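About Us

Home – About Us – Courses – Fees and Terms – How to Find Us – Contact

Last updated 15 July 2006

Grundadix is a small evening and weekend school for people who want to learn upholstery and chair repair. Proper chairs, mostly. Also footstools, headboards, window seats, the odd chaise. We teach adults, beginners and not-so-beginners, in small groups, and we've been doing it for eight years.

Sorry the page has been out of date so long. The old one still had the previous address on it. If you have a leaflet with the Daza Street address please throw it away, we're not there any more and the people who are have been very patient.

Who we are

Three tutors, one office person (mornings only), and a workshop. All the tutors came up through the trade and still take in work of their own. Between us we cover traditional stuffing, modern foam, caning and rushing, springs, and basic frame repair. French polishing we don't do. People ask every term. There's a sheet by the kettle with polishers we'd send our own furniture to.

How it started

As a favour, really. A couple of us were renting bench space behind the old Sendex carpet showroom and people kept wandering in from the shop to ask could we show them how to do a drop-in seat. So we ran one Saturday on drop-in seats. Then another. Then somebody wanted to do a whole armchair, and you can't do a whole armchair in a Saturday, whatever the magazines tell you. So that became a ten week class and the ten week class became a school.

The name came off a box. Grundadix was the make of tack we were using at the time, a big wooden crate of them left by the tenant before us. Long gone, both the tacks and the firm as far as we can find out. We've still got the lid.

The building

We moved to the Berkotov building in September two years ago. Ground floor, level access from the yard side, big doors so you can get a sofa in without taking its legs off. Rent is more than we used to pay but the light is far better and the roof doesn't leak. The workshop measures 1,518 square feet including the store, and most of that is benches and trestles. Heating is good at the window end and not so good at the other, bring a jumper from October on. There's a sink, a toilet, a fridge for sandwiches. No food on the benches please, crumbs get in the wadding and you'll never find them again.

Parking is in the yard after five on weekdays and all day at weekends. Don't block the bakery's doors, they load early.

What we teach

Beginners' class, ten weeks. Everyone starts with a drop-in seat, even if you've brought something grander. Strip it, web it, hessian, stuffing, calico, top cover. Once that's done you go on to your own piece. Most people pick a small stuff-over chair or a stool. If you bring in a wing chair in week one we'll be nice about it but it's going to the back of the store till you're ready.

Improvers, ten weeks. Springs, lashing, stitched edges, buttoning. This is the one with the waiting list. Stitched edges take as long as they take, some people do a whole term on one and are perfectly happy.

Open workshop, Thursday evenings. For anyone who's done a course with us. A tutor is in the room but it isn't a taught class, you get on with your own work and shout if stuck.

Cane and rush weekends. Two in spring and two in autumn. Rush has to be dampened the night before so we need to know numbers in advance. Please don't just turn up on the Saturday morning, we won't have any ready for you. 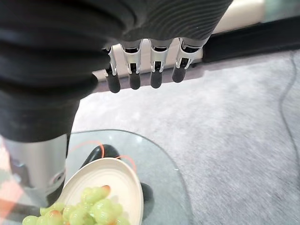
Loose covers we've had to drop for now. The tutor who taught it has moved away and none of the rest of us is good enough at piping to charge for it. If you are, and you can teach, get in touch, see the bottom of the page.

How we go about it

Slowly. Hand tools to begin with – magnetic hammer, webbing stretcher, ripping chisel, a decent pair of shears. The staple guns come out in week four. Before that you learn to use tacks, temporary first and then home, so that when something goes wrong you can get it out again without wrecking the rail. And things do go wrong. We have all of us cut a top cover upside down with the pattern running the wrong way, one of the tutors did it last winter on a paying job.

We teach both ways of doing it, old and new. Horse hair and fibre if the chair wants it, foam if the chair wants that. There's some snobbery about foam. A 1960s easy chair was built for foam and looks daft stuffed with hair, so that's what we'd tell you. We do insist on the right fire grade for anything modern and we don't budge on it. If your chair comes in full of old crumbly foam it goes straight in a bag and out to the skip.

Groups are kept to what the benches will hold, which is eight. Two tutors in the room for beginners, one for improvers. Occasionaly we get asked to squeeze in a ninth and the answer's no, there isn't the elbow room and someone ends up working on the floor.

Materials and tools

Tools are lent, no charge, as long as they go back on the board at the end. The outlines are painted on so it's easy to see what's missing. Webbing, hessian, tacks, twine, calico and wadding we sell at cost from the store, write what you take in the book and settle up at the end of term. Top fabric you bring yourself. Please talk to us before you buy it! We've had people arrive with beautiful dress silk and it will not last a month on a dining chair. Something with a bit of weight, not too stretchy, and for your first go not a stripe. Checks are worse.

There's a remnant basket by the door, take what you like from it for practice.

Who comes

All sorts. Retired people, people with new babies who want one evening out of the house, a few who've been made redundant and are wondering if there's a living in it. (There is, a modest one. Come and ask us over tea, we'd sooner talk about that face to face.) Youngest we take is sixteen. You don't need to be strong but you do need to be able to stand for a good part of the session, and reasonable hands. If you've got trouble with your grip tell us, there are ways round most things and a pair of pliers helps with the webbing.

We've had 1,000 people through the door since we opened, give or take the ones who signed up and never came. The thousandth got a free set of regulators and looked quite embarassed.

What it costs

Fees are on the Fees and Terms page and we try not to put them up more than once a year. Open workshop is 32 pounds for a block of four evenings. Pay by cheque or cash. No cards yet, the machine costs more than we can justify. If money's tight have a word, there's one reduced place on each ten week course and it doesn't always get taken up.

Missed evenings can't be carried over, sorry, but you can come to an open workshop in place of one if there's a bench.

Outside work

The school itself doesn't take commissions. Individual tutors do, and the office will pass on a message. There's normally a wait of a couple of months. We also do the seats for the little theatre up the road, a row at a time every summer when they close, and the improvers help with that if they want to. Good practice, as every one of those seats is the same and by the end of the row you've got very quick.

Once a year we have an open day with a table of finished pieces and a worn-out chair that people can help strip down. Kids love the ripping chisel bit, supervised. What comes out of the chairs goes in a glass case by the window – hairpins, ration coupons, a lot of pencils, one tooth. If you find anything in yours it belongs to you but we'd love to have a look.

Storage

Pieces can stay with us between sessions during term. Label them, name and phone number, tied on and not stuck on. At the end of term everything goes home. We've a short store and a long list of abandoned footstools. Anything left more than three months after the last class gets sold at the open day and the money goes on tools. We will ring you first. Twice.

Next term

Autumn classes start the second week of September. Beginners on Monday and Wednesday evenings, improvers Tuesday evenings, with a second improvers on Saturday mornings if enough people want it – tell the office. Booking is by post or phone, the form on this site isn't working at the moment, it sends us a blank message and we can't tell who you are. If you filled it in during June and heard nothing, that's why, please ring.

Office is open 9 till 12.30, Monday to Friday. Leave a message any other time and speak slowly, the tape's a bit worn. Visitors are welcome to come and look round on a Thursday evening, just put your head in. Mind the step on the street side.

Teaching for us

Always glad to hear from upholsterers who'd like to do a term, or even one weekend. Loose covers especially, see above. Also anyone who can do leather. Send a letter and a couple of photos of your work, insides as well as outsides.

Back to top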